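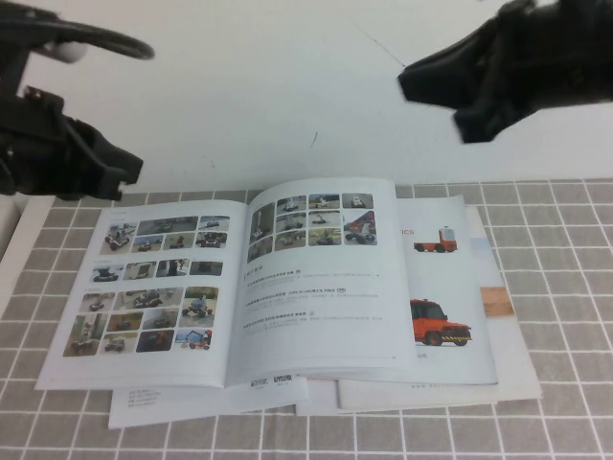 Mernov project, software working group
Minutes of the March meeting

Chair: Heloísa Bezerra
Start: 2:00 p.m.

1. Minutes of the last meeting

Accepted with one correction. The item on log storage should read "compressed after upload," not "compressed on the machine."

2. Paper handling task: perception

Heloísa went over the current state of the page detector. It finds the outline of a single flat sheet on the gray grid cloth without trouble. Open booklets are still the weak case. Where a page arches near the spine, the fitted plane cuts through the paper and the grasp point lands too low. Overlapping brochures are a related problem. The segmenter tends to join two white pages into one when the edge between them has little shadow.

Discussion on whether to fit a curved surface or keep the plane and add a height margin. Agreed to try the curved fit on recorded data first. The height margin stays in as the fallback and can be switched on from the config file.

Pages full of small photos give the feature matcher plenty to work with, but blank margins give it almost nothing. The tracker should hold the last good pose for up to 3 seconds and then stop the arm. At present it keeps going.

3. Wrist camera

The wrist view goes soft on anything close to the lens, so printed text on the nearest page is no use for matching. The farther page is usually sharp enough. Proposal to weight features by local sharpness before they reach the pose solver. No objections. The Varkano branch already has a sharpness filter and it will be reused.

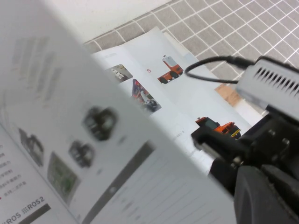 The gripper and cable also take up part of the wrist view. The fixed mask in the current release covers the fingers only. The cable moves, so a fixed mask will not do for it. Two options were raised: a mask drawn from the joint angles with a wide border, or a small trained model. The first will be done now. The second is parked until the labeling tool is ready.

4. Planner

Two arms reaching over the same booklet still cause replans. Most come from the padding around the grippers, now set at 50 mm. Heloísa asked for a run with the padding reduced near the fingertips and left alone everywhere else. Speed limits do not change for this test.

The Engelbrecht planner build passes the offline tests except for 2, both to do with timeouts. These are to be fixed before it goes on the arms.

5. Tooling

The replay viewer now shows the fixed camera and the wrist cameras on one timeline. Clock offset between streams is still corrected by hand. To be moved into the import script.

Stoltmont server: disk is filling up again. Recordings older than 8 weeks go to the archive unless tagged "keep."

6. Actions

Curved surface fit on recorded booklet data: perception
Stop on lost pose: control
Sharpness weighting, ported from Varkano: perception
Joint-angle mask with wide border: perception
Fingertip padding test: planning
Timeout fixes in Engelbrecht build: planning
Clock offset in import script: tooling
Archive old recordings: Heloísa

7. Any other business

Config files should be checked in the same day they are changed on the machine.

Meeting closed at 3:10 p.m.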